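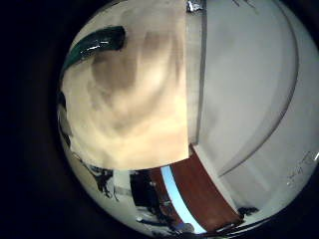

6 min read

Gameo build notebook, April, second entry of the month

Writing this up the same evening while I still remember which bolt was which, because last time I left it until the weekend and then had to go and ask everyone what we had done. Apologies in advance to whoever reads this looking for one number. The chain numbers are toward the end.

We got into the Lozano room a little after 4:30 and the plan was simple enough: bring Gameo up, run the wrist through its full turn, check the view from the wrist camera, and then start on the reach-and-hold routine for Fillascombe. We did the first three, sort of, and a corner of the fourth. I'm pretty happy with that, considering how the chain behaved.

Camera first. The wide lens really does take in everything, and I had forgotten quite how much of the circle the hand itself eats up. In one view the finger side is so close to the glass that it's just a big beige blur filling most of the left half, and the white panel has the entire right half, with that long curved seam running down through it. What's left for the room is a skinny band squashed along the bottom. You can make out reddish-brown wood and a strip of light blue and some dark shapes, and that's what Lenus gets to work with. Lenus (for the new folks: our little tracking program, named before I joined, don't ask me) did its best, poor thing, and lost the target every time the hand came around to that angle.

So we talked for a good while about whether to move the camera or to teach Lenus to ignore the parts of the circle that are always hand. I was for moving it. Purificación was for the mask, and she made her case very patiently while I kept interrupting with bracket ideas, and she was right, at least for now. A mask is an evening's work. Moving the camera means a new bracket, a new cable length and a new calibration, and then we find out whether it was any better. The mask does have to change as the fingers open and close, which I hadn't thought of until she drew it on the back of the checklist. We settled on 2 masks to begin with, one for open and one for closed, and anything in between uses the closed one.

Note to whoever does the masks: please save them with the joint position in the file name. I know it makes for long names. I spent ages last month looking for "mask_final_better" and I would rather not do it again.

Then the wrist turn. Asked for 90 degrees, got something short of it, asked again, got a nice loud clunk and a different amount short of it. My first thought was the motor and my second thought was that I had the limit set wrong from the last session (I have form here). Checked the limit, which was fine. Took the power off, turned the joint by hand, and felt the chain ride up on a tooth and drop back. So there we were.
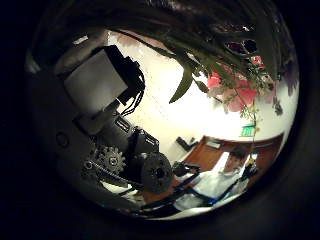
The tension was the culprit, or most of it. We had loosened the motor mount to get at the cable bundle last time and I am fairly sure I was the one who tightened it back up, and I am also fairly sure I did it with the arm resting on its own weight, so the chain felt snug then and went slack once the joint was lifted. If you take one thing from this entry, please set the tension with the arm held up! Have a second person hold it. Feel the chain at several places around the sprocket too, and go by the tightest spot, or you'll have it lovely and snug on one side and binding on the other.

We backed the mount bolts off, slid the mount out a hair, had someone hold the arm, and did it again properly. Tightening the bolts pulled the mount back a little each time, which drove me slightly crazy, and in the end we nipped them up in a criss-cross order, a bit at a time, like wheel nuts. That held. I've put a paint pen line across the mount and the plate so we can tell at a glance if it creeps.

The chain itself looked fine to my eye. No stiff links that I could find, and I went over it with my thumbnail the whole way around. The teeth feel okay as well. I'd still like to order a spare before Fillascombe, as it's the one thing on that joint we can't print or borrow.

Cables next. I want to be nicer about this than I was in the room. The bundle hangs too freely below the gray housing and there's far more loop than the wrist needs. It doesn't pinch anything at rest. At the far end of the turn, though, I could see the strands heading toward the bracket, and I do not want to learn about that in the middle of a run. Suggested fix is a soft tie on the housing and another one lower down, with enough slack left between them for the full turn and a bit over. Soft tie, please, the hook-and-loop kind. The hard zip ties cut into the jacket last fall and we lost a whole session looking for the break.

Also, a small thing that cost us a surprising amount of time: when the arm goes up and over, it comes in right under the hanging plant, and the long leaves droop down so near the lens that Lenus thinks the world has ended. Leaves everywhere, dark against that very bright wall, and pink flowers down the side for good measure. The exposure goes all over the place. I love those flowers and I'm not asking for them to be moved. We can shift Gameo's base over instead, and Purificación suggested we keep a few of the leafy recordings as a hard case for testing, which I thought was a very good idea. If Lenus can hold on to a target with a leaf in its face, the Fillascombe hall shouldn't bother it at all.

After the chain was done we ran the wrist turn 11 times in a row at the slow speed. It reached the full turn on 9 of those. The other two stopped early, both on the return direction, and both with no clunk, so I don't believe it's the chain any more. Could be cable drag, could be the controller giving up a touch too soon. I'd like the ties on before anybody touches the controller settings, so that we only change the one thing. (I am writing this mostly to myself. I had the settings file open already.)

Reach and hold: we got as far as moving to the start position and closing the fingers on nothing. They close evenly enough. The pads could do with a wipe before we try anything slippery, there's a grayish smudge on one that I'd like gone if it'll come off. If it doesn't, leave it be and don't go at it with solvent until we know what the pad material is.

Big thanks to everybody who stood there holding up an arm while I said "nearly" over and over. It was a really good session and it felt like the first one where we all knew the machine a bit.

For next time, in whatever order people turn up:

Soft ties on the cable bundle, then repeat the slow turns and log the return direction separately

Open and closed masks for Lenus

Shift the base over, mark the new spot with tape

Check my paint line on the motor mount before powering up

Spare chain, ask about price

Somebody has my 3 mm hex key, the one with the red tape on it. No hard feelings, just put it back in the drawer.

Later: Purificación messaged to say the closed mask is done already and she tried it on tonight's recording. Lenus kept the target through most of the turn. Haven't seen it myself yet. She says the edge along the white panel is still a bit ragged and she wants to have another go at it before we load it on Gameo.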